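## 4. Recording a demonstration with both arms

This section covers hand guiding and remote control of a two-arm Wesness cell running Skillex. Complete the gripper set-up in Section 3 before you start. Both methods write to the same demonstration file format, and they can be mixed within a task but not within a single take.

### 4.1 Before recording

1. Clear the table of anything that isn't part of the task.
2. Close the guard gate and reset the emergency stop.
3. Open Skillex and select **Tasks > New**. Enter a task name with no spaces.
4. Set the speed limit to 200 mm/s for both arms.
5. Open both grippers fully, then select **Zero grippers**.
6. Check the wrist cameras and the chest camera in the preview panel. Each preview should refresh without stalling.

**Caution:** Keep your head out of the shared workspace whenever either arm is enabled, including during hand guiding.

### 4.2 Hand guiding

1. Select **Guide** and choose the arm. Only one arm can be guided at a time; the other holds its position.
2. Take hold of the arm behind the wrist joint. Don't pull on the gripper fingers or the cable.
3. Press and hold the guide button, then move the arm to its start pose.
4. Press **Record**. Wait for the tone.
5. Move through the task at an even pace. Use the foot pedal to open or close the gripper.
6. Return to the start pose and press **Stop**.

**Note:** If the arm drifts when you let go, the payload value is wrong. Correct it under **Arm > Payload** before you record again.

### 4.3 Remote control

Use remote control for tasks that need both arms moving together. The Pacheco hand controllers must be paired first (see Section 2).

1. Stand behind the yellow line, facing the same way as the arms.
2. Hold both controllers level and press the two side buttons together. Skillex matches the controllers to the current arm poses.
3. Move each controller slowly and confirm that the correct arm follows. If they are crossed, release the side buttons and select **Swap hands**.
4. Press **Record** and carry out the task.
5. Bring both grippers clear of the object before you press **Stop**.

**Caution:** Releasing a side button freezes that arm only. The other arm stays live.

Record at least 8 takes for each task. Move the object a little between takes -- the Skilerard trainer rejects a set in which every take starts from the same position. Keep the lighting the same throughout the set.

Views of the cell, from a wrist camera and from chest height:

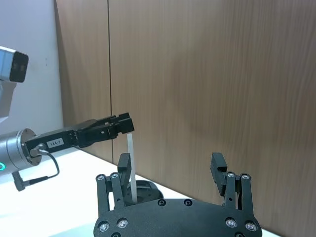
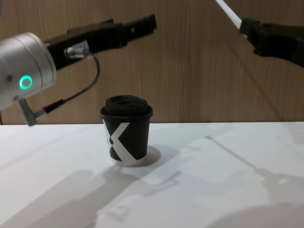 ### 4.4 Reviewing takes

1. Open **Tasks > Review** and play each take at 2x speed.
2. Delete any take with a collision, a dropped object or a pause longer than 4 seconds.
3. Trim idle time from the start and end. Leave the grasp and release in full.
4. Mark the remaining takes **Good** and select **Export**.

**Note:** Deleted takes stay in the bin until the task is closed. After that they can't be recovered.

If the export stops with a timing error, one camera has fallen out of step with the arm log. Restart the camera service and record the affected takes again -- trimming won't fix it.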